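Speaker notes: Clearing the paper backlog in a small office
Mullgate session, 23 August 2020
Slot is 25 minutes with questions. Keep to 20.

Opening. Say who I am and where the material comes from. I did records for Clollcombe for most of my working life, and the last large job there was closing out the paper files before the move. We started with 61 boxes. Inside them were 778 folders, and the index that came with them covered less than half.

Ask for hands: who has a cabinet at work that they have never opened? Wait for it.

First point: sort before you scan. People buy a scanner first. Then they scan everything, duplicates included, and end up with the same mess on a disk. At Clollcombe roughly 80 percent of what we pulled was copies, drafts or blank forms. The blank forms alone took up a shelf.

How we sorted:
Contracts and leases go to the keep pile without discussion.
Personnel files go to one named person, in a closed box.
Invoices get a date check against the retention schedule.
Everything else gets one look. If you can't name who would ask for it, it goes on the out pile and the department head signs the sheet.

Slow down on the retention schedule. Most people in the room will have one and won't have read it. Tell them to check the date on it. Ours was last revised in March, nine years before we opened the first box, and it still had a section on telex.

Next slide. 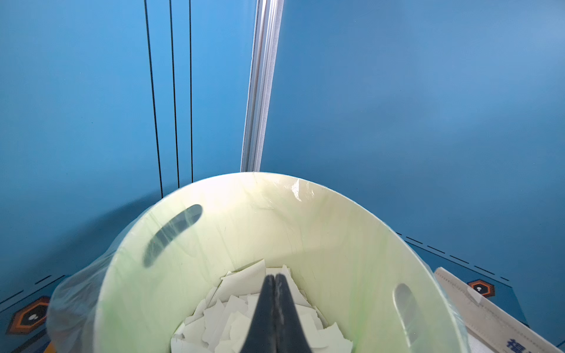
Second point: tearing is not destruction. A page torn in four can be put back together on a kitchen table by someone with a free evening. For anything with a name, an account number or a signature, use a cross-cut shredder or a locked bin from a contractor, and get the certificate. File the certificate. I have met offices that paid for certified destruction and threw out the certificates.

Mention the Pistico account here — keep it short. They had a locked bin by the copier and the key was on a hook beside it. Every auditor saw the bin and ticked the box. Let people laugh, then move on.

Plain waste paper is a different matter. Notes, old menus, misprints with nothing private on them can go in ordinary recycling. Don't pay a contractor by weight to take away newspaper.

Third point: the index. Make it while you sort, one line per folder. Five columns are enough:
Folder title as written on the tab
Date range
Department
Decision
Initials

No abbreviations in the title column. Tsuchiya used department codes on theirs, the codes changed in a reorganization, and the index had to be done over from the boxes.

If time is short, skip the part about color labels. They fade, and the handout covers it.

Pace. Two people, half a day at a time, no longer. After lunch the decisions get worse and everything goes on the keep pile. Put the out pile in a different room from the keep pile. We lost a lease for a week by not doing that.

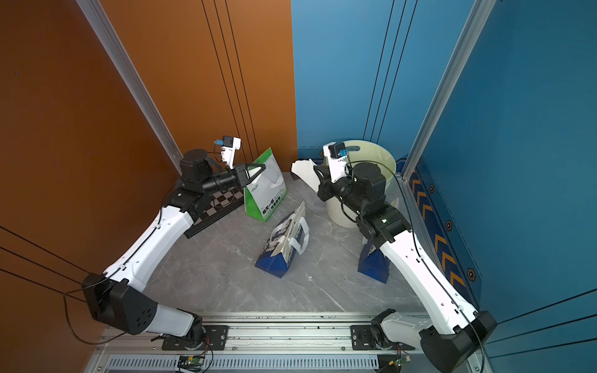

Marina Kyriakidis read the draft of these notes and disagreed with me on signatures. In her view the department head shouldn't sign off folder by folder, as they stop reading by the second page and sign whatever is put in front of them. She would have them sign one sheet per box, with a sample of folders pulled out and looked at on the spot.

I think she is right for large boxes of invoices. For correspondence I would still go folder by folder. Give both versions and ask the room what they do now.

Questions likely to come up:
Can we destroy originals after scanning? Depends on the document. Ask your lawyer before the first box, and get the answer in writing.
Who owns files from a department that has closed? Whoever took over its budget.
How long did Clollcombe take? One winter, part time.

Handouts are on the table by the door. Sign-in sheet goes back to the front desk.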